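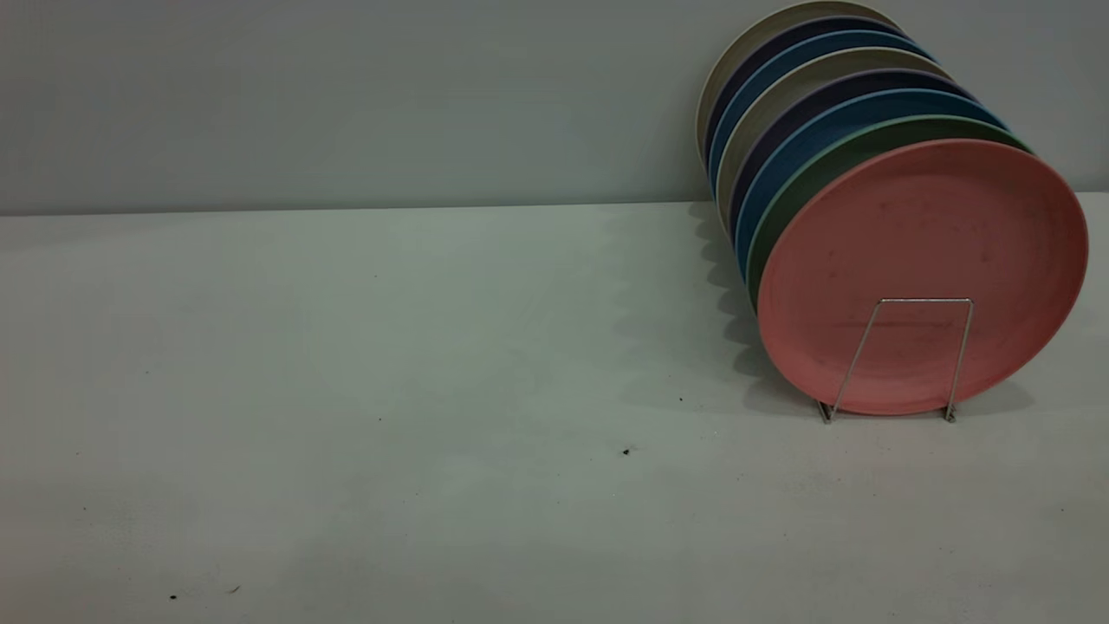
Tips for phone and laptop cases: what works on metal, and what I'd skip

Sellers love the word "alloy." It sounds tough, it costs extra, and it tells you very little about how the thing will look after a year in a bag with your keys. I keep a small repair bench and have cleaned up plenty of scuffed cases, so take the following as one person's habits.

Find out what you have first. Hold a fridge magnet to the case. Aluminum, magnesium and titanium won't grab it. Some stainless steel won't either, so a magnet that slides off doesn't prove you paid for titanium. A magnet inside the device can also fool you, so try several spots.

Toothpaste. Please don't. It is a mild abrasive, and on a colored aluminum case it goes to work on the color. Frans Wuyts swears by it for polished steel. I've seen his phone and I'm not convinced.

Baking soda paste. Same objection, plus you'll be picking it out of the charging port.

Plain water on a soft cloth. Boring, and it handles most of what people call scratches. Many of those marks are softer stuff rubbed off onto the case, such as paint, plastic or the zinc from a cheap key ring. Power off, unplug, wring the cloth until it hardly feels damp, and wipe along the grain if there is one.

Pencil eraser. Worth a try on rub marks. Use a clean white one and go lightly. On a painted finish, stop at the first sign of shine.

Touch-up pens. I bought the Alimley kit in June and tried 2 of the pens on a scrap lid. One was close. The other dried darker than the cap and stayed tacky for 6 days. Test on the bottom edge.

"Liquid armor" coatings. Coltetton says its wipe-on stuff lasts 14 months. Lasts doing what? The box doesn't say. Ans Prins coated half of an old tablet back for me and we couldn't tell the halves apart when it was new or when it was scratched.

Dents. Leave them alone on anything with a battery inside. The freezer trick and the hair dryer trick both come from car doors, and a phone isn't a car door. If a case is bulging, stop using and charging it and get it looked at.

Screws. Keep the steel ones out of aluminum threads unless they came that way, and never force one that starts crooked. Back it out, turn it gently counterclockwise until it drops, then go forward again.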